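Home | Water testing | Filters | Softeners | Reviews | Contact

Zallumico Home Well Test Kit - do you need one?

If your house runs on a borehole or a private well, somebody has probably tried to sell you a kit by now. The Zallumico is the one we get asked about most. We stock it, and we still think a fair number of buyers would be better off without it.

The box holds 19 test strips, a colour chart, 3 sample bottles and a leaflet. The strips cover hardness, pH, nitrate and iron. You dip one, wait 15 seconds and hold it up to the chart. It is quick, and for hardness and pH it gives you a fair idea of where you stand. For nitrate the colours are so close together that two people at the same kitchen window can easily disagree.

The leaflet says the kit offers "complete peace of mind". We would like to know how. There is no strip for arsenic, none for lead and none for solvents, and the bacteria test is a yes-or-no bottle that has to sit somewhere warm for two days. A "no" tells you about one bottle of water from one tap. 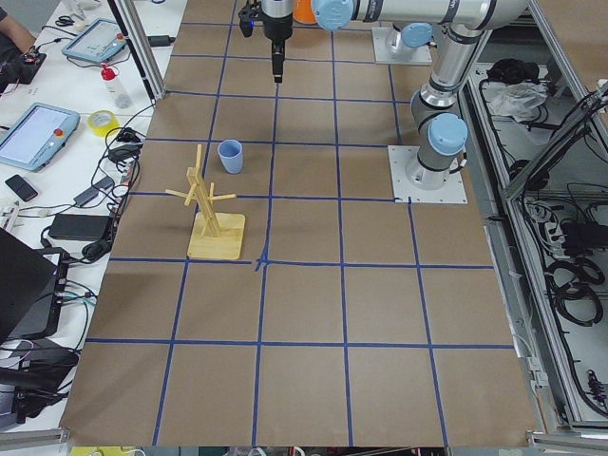
Rin Maruyama

Shahab Shojaei, who handles our returns, reckons most of the kits that come back were bought after the water started to smell or turned cloudy. That is a bad moment to reach for a strip. Ring a proper laboratory, ask what they test for and what bottle they want it in, and drink something else until you hear.

Where the kit does earn its keep is between lab tests. If you have had a full report done and want to see whether the hardness or iron is creeping up - before paying to service a softener, say - it will do that well enough. Keep the tub shut and dry. Strips left open in a pump house go off long before the date on the lid.

The Boline kit costs less and leaves out the bacteria bottle. On the evidence so far I would buy that one and put the difference towards the lab.

Price and delivery are shown at checkout. Opened kits can't be returned.

Related items
Boline Basic Strip Kit
Gukholm Sediment Filter
Afridi Well Cap, 4 inch
Spare sample bottles

Contact us | Copyright 2020 | Back to top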